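カテゴリ:作業ノート / ツーリングカー / 足回り・計測

5月 作業ノート Mivuvo号車 ダンパー減衰再設定

前戦Sokevton市街地コースのログを再確認。最終シケイン進入、縁石通過後にリア右の収束が遅い。ストロークの戻りに2回目の山が出ている。ドライバーのコメント(出口で外に逃げる、アクセルを待つ)とも一致。

リア伸び側を現状から2クリック締め、縮み側は変更なし。フロントは触らない。車高も据え置き。スタビは中間位置のまま。

10:40 ベンチで左右を比較。低速域は揃っているが、右の高速域がわずかに低い。オイル交換とエア抜きをやり直し、再測定で左右差は許容内。シムの組み順は前回の表どおり。旧シムは袋に入れて棚の下段へ。
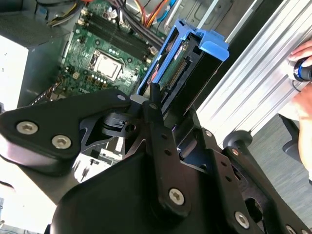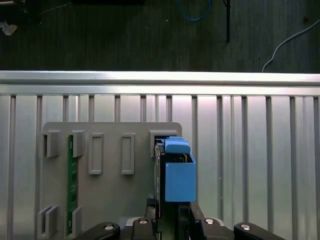
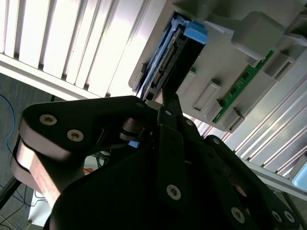
グリッパー近接、3枚とも。

最終更新:5月 18:20

コーナーウェイト測定。燃料は決勝スタート相当、ドライバー分のバラスト搭載、スタビリンクは切り離し。
前軸合計 1505
後軸合計は未記入。右後のパッド表示が安定せず、水平を取り直してから再測定する。数値が出るまでクロスの調整はしない。

ログ解析はNotelで実施。区間6の横Gとヨーレートを重ねると、舵角の戻しに対してリアの応答が遅れる周だけタイムが落ちている。該当はスティント後半に集中。内圧の影響を切り分けられていないので、次回は冷間値を前後別に必ず記入すること。前回のシートは後輪の欄が空白だった。

Ryu製ハブベアリングは走行距離1626kmで交換。規定の1500kmを超えていた。ガタなし、グリスの変色あり。次からは超過前に替える。

ブレーキ:フロントパッドの内外で摩耗差。キャリパーのスライド部を清掃。ローターは継続使用。

残り
・右後ウェイト再測定、後軸合計の記入
・トー確認(伸び側変更後、プリロードも見る)
・Notelのチャンネル名を左右で統一。RRとRr2が混在している
・縁石用のバンプラバー、硬い方を在庫確認

シェイクダウンは2クリック締めた状態から始める。アンダーが強く出た場合は1クリックずつ戻し、フロントでは合わせない。

お問い合わせ:Mivuvo 車両整備班 | © Mivuvo | ページの先頭へ戻る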